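Zapata bench notebook
Filed under: Teaching by hand, Laundry, Notes to self

October, started writing just after lunch

Right, sock notes. I promised Edith I would write these up properly this time and not leave them on the back of a parts bag, so here goes, and apologies to whoever has to read through my wandering.

We are back on the handover part of the laundry task, which we'd been putting off because the folding looked more interesting. The idea is simple enough when you say it out loud. A person offers a sock, the gripper takes it, the person lets go, and the arm carries it off to wherever the pair is being made up. Elvira has been saying for weeks that the letting go is the bit we've never taught well, and having gone back through the Kivdale recordings with a pot of tea I think she's right (she will enjoy seeing that in writing). In most of the old ones the operator closes the fingers, waits a good long while to be sure, and only then does the person holding the sock open their hand. So what the arm has learned is mainly how to wait. You can watch it do this when it runs by itself. It takes hold and then stands there like someone who has forgotten why they came into the kitchen.

So the plan for this batch is to have the person pull back a little. Only a small tug, upwards, the way you'd test a knot. The operator has to feel for it through the leader handles and keep the grip closed until the tug stops, then lift away. We want the tug in every demonstration, at different moments and from different sides, so the policy doesn't come to think of it as an accident.

We settled on the grey knitted ones for now. They're fuzzy, they bunch up nicely, and they don't slide about on the green pads the way the thin dress socks did. I do still want the dress socks in later on, but I'd like us to get one thing working before we make life hard for ourselves again.

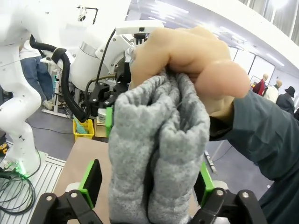
Things I want to remember about how to do it, in no sensible order:

Take the sock low. If the fingers close up near the person's hand there is nothing left for them to pull on, and the tug turns into a sort of wrestling match over an inch of knit. Low down on the bunch, with plenty of cloth above, gives everybody room.

Don't squeeze to the stop. I was the worst for this. When you're driving from the leader side there's a great temptation to clamp the handles shut and feel safe, and then every recording has the same fully closed grip in it and the arm learns nothing about how thick a thing is. Edith's way is to close until she feels the cloth push back and then hold just there. Hers look much calmer on playback than mine do, and I've asked her to sit with me for a bit tomorrow so I can copy her hands.

The person offering should look at the sock and not at the operator. Elvira and I kept catching each other's eye and nodding when we were ready, and of course the arm gets no nod. If the operator can only tell it's time from a nod then the recording is no use to us, however tidy it looks.

Recording went well enough once we stopped chatting. We kept 220 demonstrations and threw out 16, nearly all of those for being mine and too tight. That brings the whole sock set on Flonumlow to 3,113, old handovers included, though I'd like to talk about whether the old ones should stay in at all. My feeling is that we train once with them and once without and see which one dawdles. Edith thinks leaving them out altogether is cleaner, and she may well be right, but I'm sentimental about all those hours at Kivdale.

One small worry. On 5 of the kept ones the wrist view is mostly hand and sleeve for a stretch, and you lose the top of the sock behind the knuckles. I've left them in with a flag on each. A real person handing you a sock will get in the way like that too, so I'm inclined to keep them, but somebody cleverer than me should have a look before Favstead ask for the set.

Still to do: re-zero the leader handles (left one feels a touch loose to me), write the tug instructions out on a card for whoever sits in next, and start the training run before going home.

4 comments · 2 shares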